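The Bed Is a Work Surface, and Housing Standards Should Say So

Opinion
By Man-sik Maeng
September 4, 2026

The housing standard adopted in Murnach last May sets out, over 310 numbered clauses, what a small dwelling must contain. It prescribes a counter for the preparation of food. It prescribes a place to wash, a place to hang a coat, and a clear path from the bed to the door. On the matter of where a household is expected to fold its clothes, the standard is silent. I served on the residents' panel that commented on the draft, and I regret that I did not raise the omission at the time.

The folding of laundry is among the most frequent tasks carried out in any home. It requires a flat area as long as the longest garment, cleared of other objects, and a second area close by where finished pieces may be stacked. Few apartments built under the current rules offer either. Kitchen counters are too shallow and are seldom free. Dining tables, where they exist at all, are shared with schoolwork, mail and meals. The floor is clean enough in some homes and out of reach for many older residents. What remains is the bed.

The bed performs this office well. It is broad, it is soft, and a garment laid on it does not slide. A long skirt or dress, which defeats almost any table, may be opened out on a bedspread to its full sweep while the stack of folded clothing waits at one side.

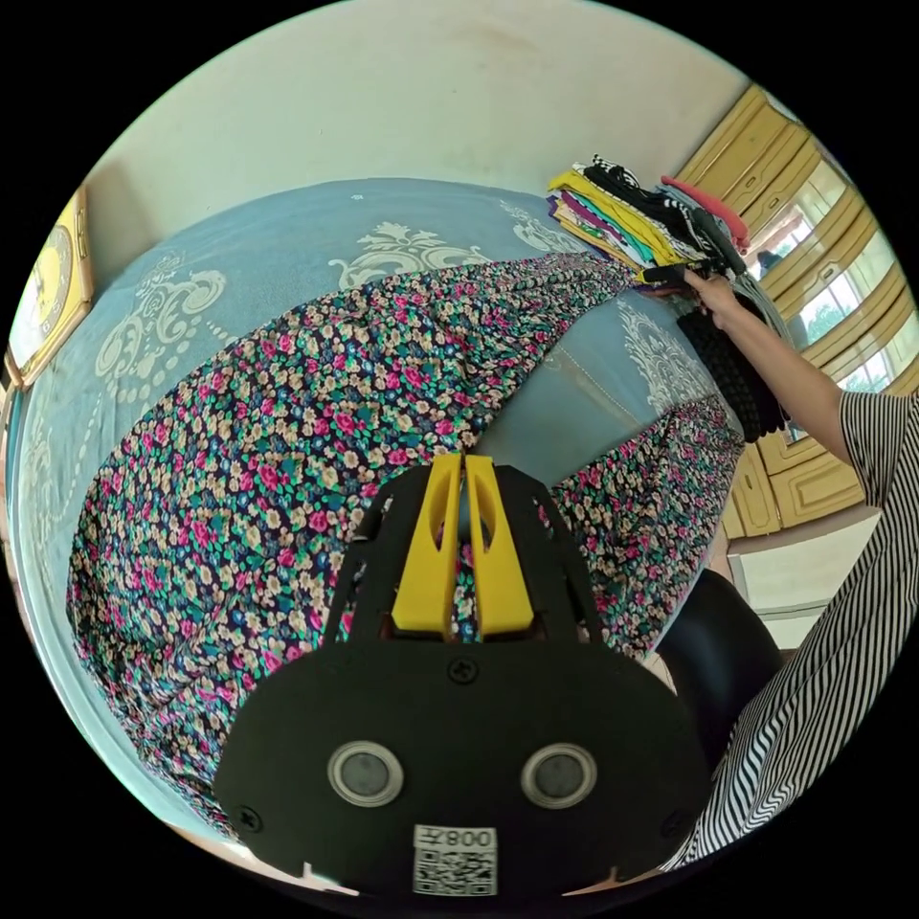

Floral fabric spread across a bed, with folded clothes stacked beyond it.

Readers who have never had to consider the matter may find it minor. I would ask them to consider the long garment in particular. A shirt can be folded against the chest while standing. A towel can be folded almost anywhere. A full-length dress in light cloth cannot. It must be laid down, its panels brought together, its hem found and straightened, and the whole reduced by halves until it will fit on a shelf. Each of these steps depends on the one before, and each requires that the cloth stay where it has been put. A person who attempts the work on a surface two feet deep will spend most of the effort recovering the part that has fallen off the far side.

The same is true of bed linen itself, of curtains, and of the wide scarves and wraps that many families in our district wear every day. These are ordinary possessions. A standard that makes room for a saucepan and none for a skirt has taken a narrow view of what people own.

It has been put to me, in correspondence from the Bonsu tenants' office, that residents are free to use their beds as they please and that no rule is therefore needed. I accept the first part of this statement. The second does not follow. A bed can serve as a work surface only where the room permits a person to stand beside it. In the smallest unit type approved under the Murnach standard, the bed may be placed against walls on three sides. The occupant enters it from the foot. Such an arrangement meets the requirement for sleep and defeats every other use. Anyone who wishes to fold a sheet there must kneel on the mattress, and thereby on the sheet.

There is also the question of what else the bed is asked to hold. In a home without adequate shelving, the bed becomes by day the place where things are set down. Bags, papers, a clock waiting to go up on a wall, and the clothing itself all arrive at the same few square feet. None of this reflects poorly on the household. It reflects a plan in which no other level surface was provided, and in which every object without a fixed home must borrow space from another.

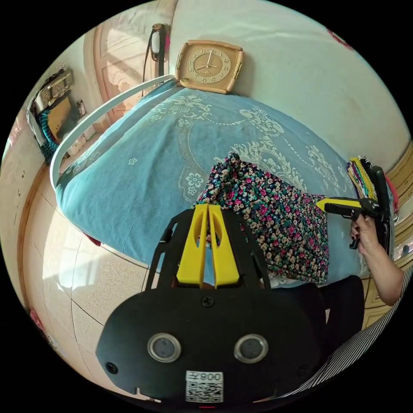 Photo: Lonent Housing Review

The photograph shows a familiar state of affairs. A square wall clock leans at the far end of the bed, and a piece of dark flowered cloth lies loosely bunched on the near half. A room of this kind can be orderly or disorderly from one hour to the next, and the difference lies largely in whether there is space to finish what has been started. I do not believe that tidiness is chiefly a matter of character. It is in large part a matter of clearance.

The officials who drafted the standard relied on a planning guide issued by Cetum, and it is fair to say that the guide is a careful document. Its authors surveyed 786 households and recorded the hours spent cooking, bathing, sleeping and studying. Laundry appears in the survey as a single entry and is treated as the running of a machine. The labor that follows the machine was not recorded. I draw attention to this because rules are written from tables, and work that is missing from the table will be missing from the rule. Those who did that work in the surveyed homes were presumably asked about the hours they spent asleep in their beds. They should also have been asked about the hours they spent standing over them.

My proposal is a modest one. The standard should require a clear strip of about 800 millimeters along at least one long side of every full-size bed, measured from the edge of the mattress. It should require a fixed shelf or ledge within reach of that strip, so that folded pieces need not be stacked on the same surface where the next piece is to be spread. And it should require that the overhead light be placed where a person working at the bedside does not cast a shadow on the cloth. Dark fabrics with small patterns are hard to align in poor light, and a seam missed in folding becomes a crease that must be ironed out later, on an ironing board for which, again, the plan has found no place.

I have been told that the strip would cost floor area, and this is so. In the smallest units it would mean a narrower wardrobe or a shorter counter. I would answer that a wardrobe is of limited use to those who have nowhere to prepare its contents, and that the strip would serve other purposes as well. It would allow a sheet to be changed without moving furniture. It would allow a relative or an attendant to reach a person who is ill. It would allow two people to handle one large item together, each taking hold of an end and drawing it straight.

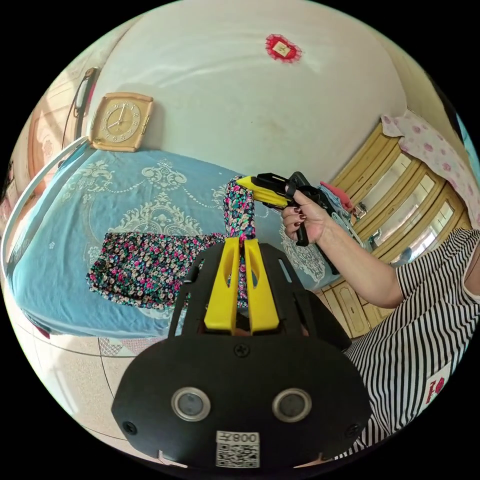 A flowered garment on the bed, one section drawn into a narrow twist.

Cloth is not a rigid material, and it does not behave as drawings of furniture suggest. It gathers and it twists. A garment that has turned on itself must be opened out by hand before it can be folded at all, and the arms need room to move outward as this is done. The dimensions given in the present standard describe a body at rest. They allow for shoulders and hips. They make no allowance for elbows.

The panel will receive written comments on the revised draft until the close of the review period. I intend to submit the three requirements set out above, and I would urge other residents to send measurements of their own bedrooms, taken from the mattress to the nearest wall on each side. The drafters have plans of these rooms already. They do not have figures from the rooms as furnished, with the bed in place and the day's washing laid out on top of it.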